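Magazine > Destinations > Mountain Stays

Print this page | E-mail to a friend

Valtard: A Quiet Valley for Walkers

The village of Valtard lies at the head of a broad valley, at an altitude of 1,171 metres, and has received summer guests for three generations. Its winter trade has always been modest.

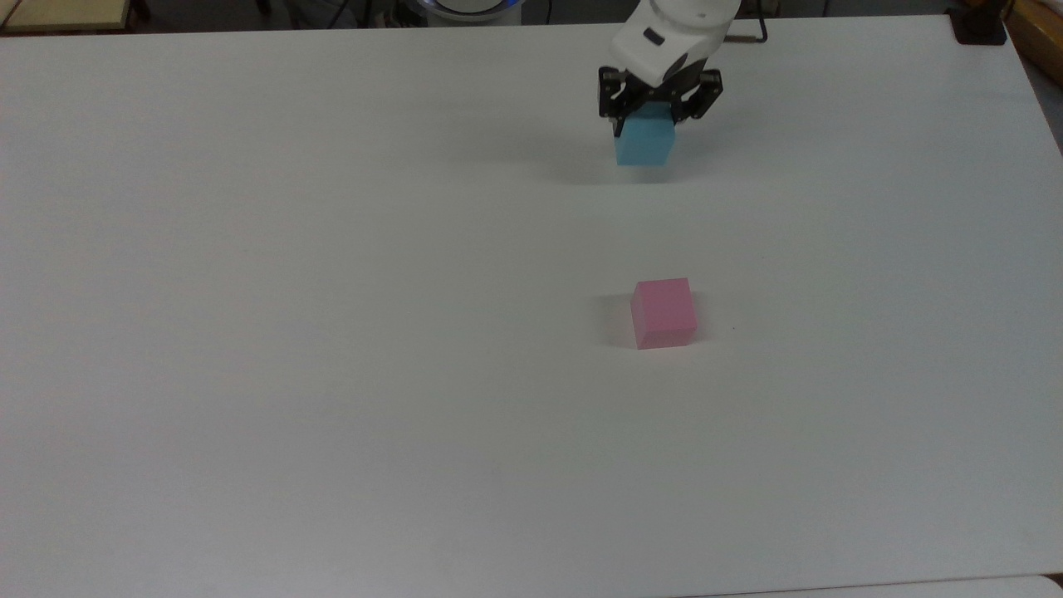
Visitors who come between late spring and the first snow will find a well-kept network of paths, most of them suitable for families and for walkers of moderate experience. The shortest route begins beside the church and follows the river as far as the old sawmill. Longer routes climb through larch forest to the summer pastures, where two of the farms sell cheese and buttermilk at the door.

The best known excursion is the ascent of the Skekiteo, whose rounded summit gives an open view over three neighbouring valleys. The upper section is steep and should be attempted only in settled weather. Guests who prefer to save their strength may take the chairlift to the middle station, which leaves 443 metres of ascent on foot. The last chair down departs at 5 p.m., and walkers are asked to allow sufficient time for the return.

Accommodation is provided by family guesthouses, a small campsite and one hotel, the Cellham, which reopened in April after a winter of renovation. The hotel has 20 rooms, all on the valley side, and a restaurant open to non-residents in the evening. "Our guests usually stay a full week, and many of them book the same room again before they leave," says the manager, Wenceslao Quiroga. The kitchen is directed by Khang Quan, whose menu combines trout and mountain lamb with the herbs and broths of his family's cooking. Reservations are advisable in high season.

A local bus connects the village with the railway station in the lower valley. The guest card, issued by all registered accommodation, covers the bus fare and gives reduced admission to the Âu baths, where the outdoor pool is open throughout the summer.

The tourist office, opposite the post office, supplies a walking map free of charge. Path markings were renewed last year along the entire eastern slope, and the western slope is to follow. Dogs are welcome on all routes but must be kept on a lead near grazing cattle.

Filed under: Mountain Holidays, Walking, Family Travel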